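September 2020

Signed the lease in Pestthorpe this morning. It's 900 a month, which is more than the place in Woton, but it has a second bedroom and the bus stops at the corner. Štěpánka Hudec handed over the keys at the agency and had me initial every page. The deposit went through yesterday, so that part is done.

I called two movers. Oravec wants 475 for the van and two men. Plakisex said 420, then called back to say stairs are extra. I went with Oravec. They come Tuesday at eight.

Packed the bathroom cupboard and most of the linens after lunch. The kitchen can wait until the weekend — I still have to eat.
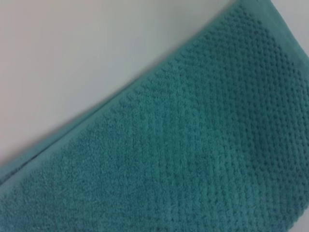

The teal towel.

Ronaldo came by at five and took the bookcase. He's paying me when he gets his check, and I told him October is fine. He thinks I'll be back in Woton within a year. I don't think so. The drive to work was wearing me out, and the rent here was going up in the spring anyway.

Still to do: change of address at the post office, final meter reading, return the garage key to Mr. Dvořáček. I also need to ask Sabina if her brother can look at the washer hookup, as the one in the new place is on the wrong side.

Walked through the new rooms again before dinner with a tape measure. The bed fits under the window. The desk doesn't fit anywhere except the hall, so I may sell it.

Back hurts. Going to bed early.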